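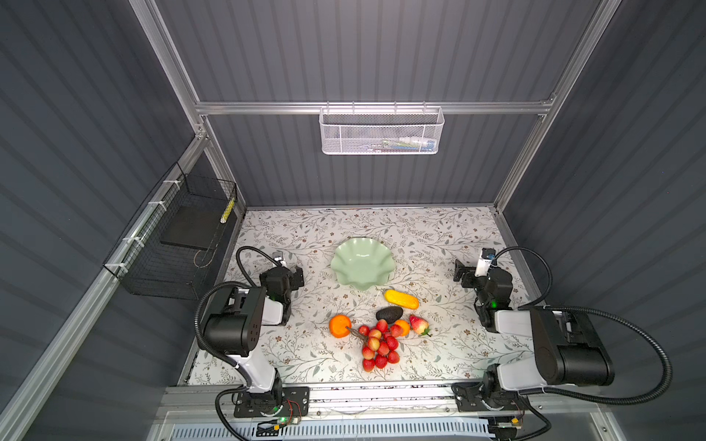
Fruit-to-bowl table, Paltley robotics club. Both arms, bowl still empty.

Student projects > Manipulation > Paltley club says 100 percent on fruit sorting. Do we buy it?

gearlash
Posted 13 Jun 2018
The Paltley club put up their end of year page for the Kedport student showcase, and the headline is that their setup (they call it Lisura) puts play fruit in a bowl with 100 percent success. The photo at the top of this thread is from that page. I judged a regional event in February and heard that number from a lot of tables, and it usually meant the good run got written down and the bad ones got called warm-ups.

What I can find on their page: they recorded 266 demonstrations by hand, trained on those, then ran an evaluation. What I can't find is how many evaluation runs, who reset the fruit, or whether a drop and a second try counts as a success. Anyone here connected to them?

tinroof_mentor
I mentor the club, so take this as coming from someone who likes these kids. The write-up was done by Haruto Matsuda and Svenja Meinecke, both students, and they had one evening for it. The 100 is real but it's for one fruit, the orange, started from the same part of the table each time. That sentence was in the draft and got lost when the page was shortened. I've asked them to put it back.

gearlash
Thanks for the straight reply. That changes the claim a lot, though. A round orange in a known spot is the easiest thing on that table. The cherries (or lychees, whatever the bunch is supposed to be) have a stem and a lumpy outline, and I'd want to see those before I believed anything about "fruit" in general.

moss_and_solder
I think you're being hard on a school club. They built an enclosure, bolted down 2 arms, got a camera on each gripper and collected a real dataset. Most clubs at that level drive a wheeled thing around tape. If the headline is too big, fix the headline.

gearlash
I'm fine with the project. I'm hard on the number. Somebody's going to put it on a poster at Kedport and next year's kids will think they have to match it.

pwm_pete
My gripe is the cloth. Who picks a vine and flower print for a vision task? Orange flowers behind an orange fruit! If I wanted a policy to get confused I'd start there.

tinroof_mentor
Svenja picked it, on purpose. Plain gray was the first version and she thought it was too kind to the cameras. Haruto was against it and they argued for most of a meeting. I stayed out of it.

pwm_pete
OK, then I'm with Svenja, but did they test on any other background? One busy print seen in every single demo is as easy to memorize as plain gray. You don't get to call it robust until you change it.

tinroof_mentor
They haven't changed it. Fair point, and I'll pass it on. Since people were asking what the policy gets to look at, this one's from a gripper camera, jaws open and nothing between them.

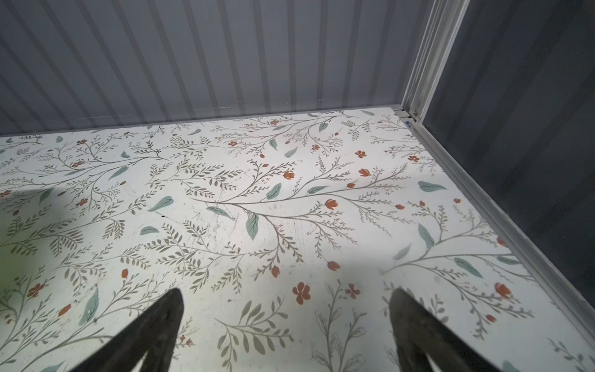
Does a wrist camera replace the fixed one?
It usually works best as a second view, as it sees the grasp well but loses the rest of the table once the arm gets close.

That's out of the club's own notes, by the way, which Haruto pasted to me. I think it's right, for their task at least.

moss_and_solder
Nice. The flowers come up pretty orange at that range.

gearlash
So do the scuffs in the middle, where the light catches them. Has anyone checked whether it's using those scratches as a landmark? I've seen a model key off a coffee ring. Swap the surface, run it again, and if the score stays put I'll shut up.

brasswasher
Different complaint. 266 demos sounds like plenty until you ask who drove. If one person did nearly all of them you have a model of that person's habits. We had this at Brandes with our block stacker — it worked for weeks and then fell apart when the start pose moved a hand's width.

tinroof_mentor
2 drivers, and I'd guess Haruto did the larger share. They logged the driver for each demo, so it can be split out. I don't have the log here.

brasswasher
Then split it out and post both. I'd read that before I'd read another success rate.

moss_and_solder
You all want a journal paper from people who also have finals.

gearlash
I want the number of runs and what counted as a miss. It fits on an index card.

tinroof_mentor
Talked to them after school. The headline now says "orange only, fixed start," and the run count goes up once Svenja finds the sheet. Cherries are next on their list and Haruto expects them to go badly. I'll post the results here either way.

gearlash
Good. Please include the drops.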